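Ticket 2412: Handling rule for flexible pouches, bench cell
Status: Closed
Opened by: Azra Grgić, Cell Operations, Mandside 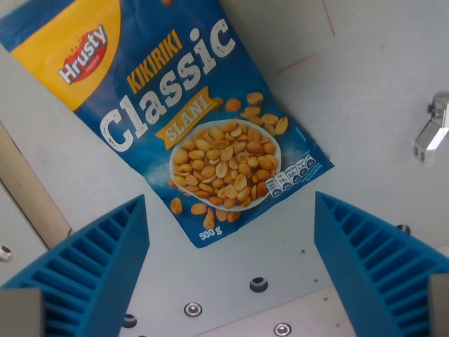

What grip force limit applies to a filled snack pouch when no value is printed on the task sheet?
The limit for the lowest soft-goods class applies until a supervisor signs a higher one. An operator may not carry over the value from the previous item on the list, even if the two items have the same net weight.

Item under test: Hrusty Classic salted peanuts, 500 g, flexible pouch
End effector: two ribbed fingers, blue
Site rule in question: Mandside Handling Rules, section 4, "Items without a rigid face"
Priority: Normal

Summary of the request
The operator reported that section 4 gives two instructions that cannot both be followed. The first paragraph requires the item to be approached with both fingers at equal distance from its center line. The third paragraph requires the fingers to close on the filled part of the pouch and to stay clear of the seals. When a pouch hangs at an angle, its center line and its filled part do not meet at the same height, and the operator must choose between the two. The operator asked which paragraph takes priority and whether a run made under the other one must be discarded.

Log

Thursday, 8:40. Ticket received and assigned to Selma Trajkovski, Standards Desk.

Thursday, 9:15. S. Trajkovski requested the task sheet and the rule revision in use at the bench. The bench copy was one revision behind the copy held by the Standards Desk. The text of section 4 is the same in both, so the conflict is not caused by the old copy. The bench copy was replaced and the change was entered in the binder.

Thursday, 10:30. Cullent, the supplier of the control software, was asked whether the approach routine can accept an item angle. Reply from Zorica Dimitrov, Cullent support: the routine accepts an angle of up to 90 degrees in either direction. The field is named "item tilt" and is blank by default. A blank field is read as zero.

Thursday, 11:05. Operator confirmed that the field had been left blank on every pouch task in the current list. The task sheet has no line for it.

Thursday, 1:20 p.m. Trial arranged with tilt entered by hand. Speed was held at the setup value and the guard door was closed, as required by section 2. The operator recorded the finger positions before closing and again after release. Both paragraphs of section 4 could be met once the tilt had been entered.

Thursday, 2:45 p.m. Mimoza Stoyanova, Safety, asked that the trial not be treated as approval for torn or leaking pouches. Those remain under section 7 and are to be removed by hand with the cell stopped.

Finding
Section 4 assumes that the item hangs or stands upright. It does not say so. The equal-distance requirement is to be measured from the center line of the item as it is held, with the tilt entered, and the seal clearance requirement stands without change. Where the two still disagree, seal clearance takes priority.

Actions
1. Add an "item tilt" line to the pouch task sheet. Owner: A. Grgić.
2. Reword the first paragraph of section 4. Owner: S. Trajkovski. Draft to be reviewed in July.
3. Runs made with the field blank may be kept, provided they are marked "tilt not entered". They may not be used as reference runs.
4. Send the finding to the Grellska site, which works from the same rules.

Comment from Grellska, E. Paredes
Received. We have the same blank field on our sheets. Please confirm whether action 3 also applies to boxed goods.

Reply from Standards Desk
Action 3 is limited to items covered by section 4. Boxed goods fall under section 3 and need no mark.

Ticket closed by S. Trajkovski. To reopen, reply with the ticket number in the subject line.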